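An afternoon at the Rindeck open day

I went to the Rindeck open day on a Thursday in March, mostly to find out whether the claims in the leaflet stood up. The leaflet had been through every door on our side of town. It promised "a home you can heat for the price of a coffee a day", and I have lived in enough draughty houses to want to see the sums.

Rindeck is the old dairy site, cleared some years ago and now partly built on by a firm called Zodden. There are to be 159 houses when it is done. At present there are two finished terraces, a show house, a great deal of mud and a marquee with a tea urn. Parking was in a field at the far end and the path back was laid with boards that tipped if you stood on the wrong side of them.

The talk

The talk began at two, or was meant to. It was nearer twenty past. A man in a fleece took us through the wall build-up, the triple glazing and the ventilation unit, and he plainly knew his subject. He was less at ease with money. When a woman near the front asked what coffee he was buying, and how many, he said the figure in the leaflet was "indicative" and came from a computer model of a mid-terrace house with two people out all day.

That is a rather kind set of conditions. An end house has a whole extra wall to lose heat through, and plenty of people are at home in the daytime. I asked whether any of the occupied houses had been measured over a winter. The answer was that monitoring was "in hand". I asked when we might see results and was told they would be shared in due course, which I wrote down.

The show house

We were let in sixteen at a time, in blue overshoes. It was warm, I will give them that, and very quiet with the door shut. You could stand at the front window and see the lorries on the ring road without hearing much of them. The window seals looked neatly done and the doors closed with a proper weight.

It was also furnished to flatter. The bed in the second bedroom struck me as short, and I wished I had brought a tape. There was no wardrobe in there, and with one in place I doubt the door would open fully. Downstairs the only cupboard of any size is taken up by the ventilation unit, made by Visser, and its ducts. I asked where the hoover goes. Under the stairs, apparently, if you take the shelf out.

The filters in the unit need changing twice a year. They are sold in pairs and our guide did not know the price. I think anybody selling a house that depends on a fan should know what the filters cost.

I had a longer conversation in the second room we were shown, about summer. Big south-facing windows are lovely in March. In July they are another matter, and the blinds in the show house were on the inside, by which time the heat is already in with you. Outside shutters are offered as an extra at £900 a window.
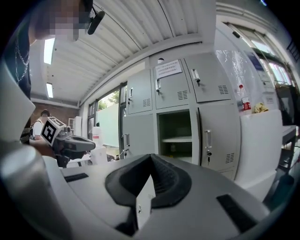
The heating plant

The second half of the visit was the shared heating plant, a brick building by the old dairy gate. Hot water is made here and piped to every house, and the whole thing is run by a separate company, Stivis, to whom residents will pay their bills. You cannot switch to anyone else. There is a standing charge of some £500 a year before you turn a tap, and I noticed that it appears nowhere in the leaflet.

The plant itself was well kept. The pipes were lagged and labelled, and the young engineer who showed us round was the best speaker of the day. She said straight out that heat is lost from the buried pipes and that the bill has to cover it. She also said the system would run better once all the houses were connected. Fair enough, but the people in the first two terraces are paying now.

Was it worth going?

Yes, on the whole. The houses seem better built than most I have looked round, and I would sooner live in one than in mine in January. But I would want a year of real bills from a real end terrace first, the length of the contract with the heating company in writing, and a wardrobe in the second bedroom. The tea was free and the queue for it was long. There is another open day in the autumn, and I have asked to be sent the monitoring figures before then.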